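Fostthorpe Laundry Set

Everyday cloth handling, recorded with a pair of hand-held grippers. Part of the Mimeck project.

What's in it

The set holds 471 episodes of people picking up, spreading, folding and stacking washing in real homes. We love this data! Laundry is floppy, awkward and never the same shape twice, so a policy that copes with it has learnt something worth having. Each episode has head-camera video, the position of both grippers and how far each one is open.

Of the 471 episodes, 167 are full folds from crumpled start to finished stack. The rest are shorter: a single grasp, a shake-out, a flip. They were recorded in 6 homes, with 2 grippers in use throughout.
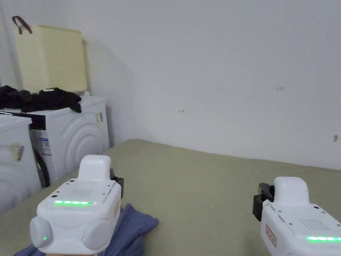 Head view from the laundry-corner recordings: both grippers over the green cloth, with a crumpled blue-grey cloth under the left one.

We left the rooms as they were – piles, baskets and all. Backgrounds vary a lot between homes, and we'd rather you trained on that than on a bare bench.

Getting started

Run the Dorka loader on the top folder and it will line up the streams for you. Episodes are split by home, so please keep that split when you report results.

Known gaps

Dark clothing is under-represented in the full folds. Socks are a mess (pairs are not labelled). Gripper opening drifts slightly in the longest episodes – a fix is on the way in the next release.

Maintained by Mohammed. Bug reports and odd failures very welcome!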